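The Quiet Pleasure of a Tidy Bundle

There is a drawer in most houses that nobody opens willingly. Mine is under the microwave, and when I emptied it on to the kitchen floor one evening in September I found chargers for telephones I gave away years ago, a speaker lead with one bare end, and a knot the size of a grapefruit that I still haven't got to the bottom of. So when Latifa Younis invited me to spend a morning learning about wire harnesses, I said yes before she had finished the sentence.

A harness, for those who have been spared the subject until now, is a family of wires made to travel together. They run side by side, pass through a connector or two, and part company at the far end, each going off to its own job. There is one behind the dashboard of your car and another in the back of your washing machine, and you will probably never meet either of them. Latifa has been making them for Nokeden, a small firm that supplies repairers, for longer than she cares to say, and she talks about them the way my aunt talks about roses.
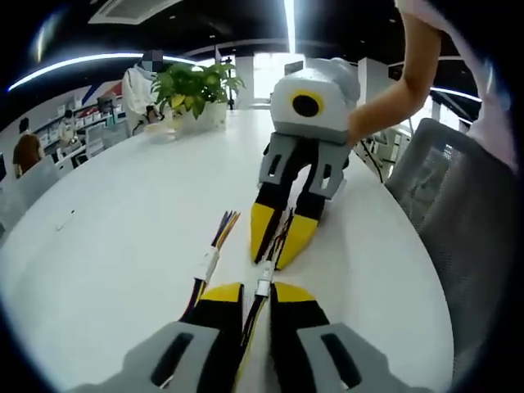
She is very firm on the matter of tables. A round one is best, she told me, and a white one better still, as a thin strand of purple or orange shows up beautifully against it and a dropped offcut has nowhere to hide. She likes a plant nearby too, something leafy to rest the eyes on, and a chair with a mesh back for the long afternoons.

The colours take some getting used to. I had always supposed that red meant danger and left it there, but every maker has a chart, and the one Latifa keeps pinned above her desk at home lists 40 combinations. Her old friend Latifa Ouali (the two have been muddled up on the telephone for as long as they have known each other) learned hers by singing them to the tune of a nursery rhyme, and I'm told she still hums when she gets to brown.

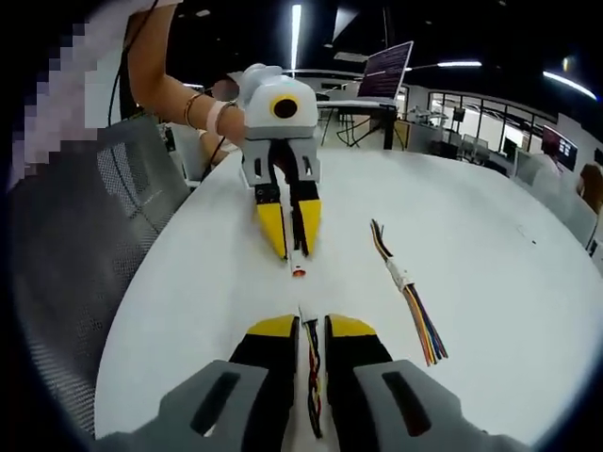
Twisting is where beginners come unstuck. You want the wires to hold together without being strangled, a lazy turn every few inches, and you want the ends left long enough to reach their places with a little to spare. My first attempt looked like something pulled out of a plughole. My third was, I think, rather handsome — Latifa said it would "do for a lamp", and I have chosen to be flattered.

I went home and tackled the drawer. Each lead was laid out straight, coiled loosely around my hand and fastened with a strip of soft tape, and it took the whole evening and two pots of tea. The grapefruit is on the windowsill, waiting for a wet afternoon.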